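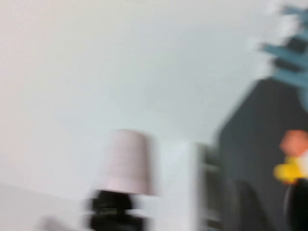 4.2 Who makes the tea, and when

I should say first that I didn't plan to write a section on tea. The study was meant to be about interruptions. But we mailed out 200 paper diaries to people in small offices, 120 of them came back, and page after page was about getting up to make a drink. So Aitana Villanueva and I sat down one Tuesday and coded the whole pile again with tea and coffee as their own category, and I'm glad we did, even if it ate most of April.

The pattern at Kudo was the clearest. People there made rounds: one person stood up, asked the room, and came back with a tray. The asking took longer than the making, and it was during the asking that work questions got settled. One bookkeeper wrote, "Sorted the Stulel invoice while he was taking orders, saved me an email." I counted that kind of entry as a useful interruption, though Ryota Hirose argued (pretty hard!) that it should go under meetings. We left it where it was and flagged it in the codebook.

At Clilleo hardly anyone made rounds. Each person went alone, usually in the middle of the morning, and the diaries describe the trip as time to think. Several people said they'd go even when they weren't thirsty. I had assumed that solo trips would leave people feeling cut off from the group, and my interview guide was full of leading questions about that, which Sobia Ghauri very kindly crossed out before I embarrassed myself. What we heard instead was mostly relief. One designer told us, "It's the only five minutes when my hands are busy and my head isn't."

Then there's the matter of where the cups live. It came up more than I expected, mostly as grumbling. Some offices kept everything behind a cupboard door and some left it all out in plain view, and the second group wrote more about cleaning up after other people. I can't say which way that runs. Maybe seeing the cups makes you notice the mess, or maybe messy offices just stop using the cupboard.

Figure 3. A light blue cup drying rack on a black tabletop.
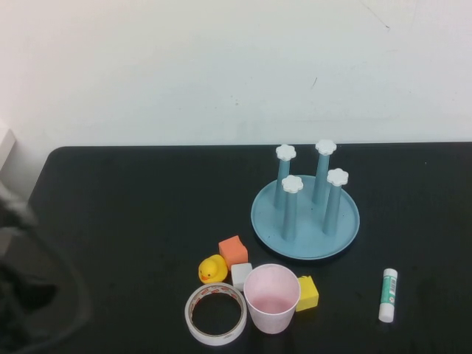

Emiko Kikuchi went back through the "left out" diaries to see whether the grumbling faded with time in the job, and it does a little. New hires mention other people's washing up a lot in their first weeks and then mostly drop it. Old hands bring it up again only when someone leaves and the routine has to be worked out from scratch – that part was lovely to read, actual negotiations over sponges.

A word on what these diaries can't do. People wrote them at the end of the day, often in a hurry, and a tea break that went smoothly probably didn't get written down at all. I'd treat the times as loose and the stories as pretty solid. Section 4.3 takes the same entries and looks at lunch, where the rounds at Kudo fall apart completely.

Search articles Enter keyword or author Go

Recent in this series
Quiet hours and who keeps them (Kikuchi)
Asking the room: group orders in small offices (Villanueva and Ghauri)
Notes on coding paper diaries (C. Hirose)
Lunch at the desk: a second look at Bukidov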